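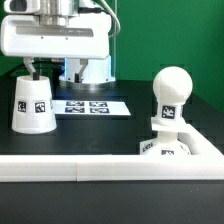

The Rellon marker set began with a simple wish from our customers for props that are easy to set out, easy to put away and plain enough to leave the printed squares to do their job. Everything is white, so the black-and-white markers stand out nicely, and on a black tabletop like this one the whole set reads very clearly – the upside-down cup, the flat card with its four markers in a two-by-two grid, and the tall ball on its stem. We're especially fond of the ball piece, with its square neck and the collar just below, and it seems to be the one people reach for first!

Each Rellon set comes packed in a sturdy box with a fitted tray, along with 2 spare cards and a sheet of extra markers in case one gets scuffed. The full set weighs 474 grams, so it carries easily from one bench to another. A soft, slightly damp cloth is all you need for cleaning, and please keep the printed faces out of strong sun when they're in storage.

Sets are made in our Rivingate workshop in runs of almost 500, and orders usually leave us within 3 working days. If you already own our older Gallardo set, the spare cards fit that tray too – just mention it in your order notes and we'll gladly tuck in the right liner.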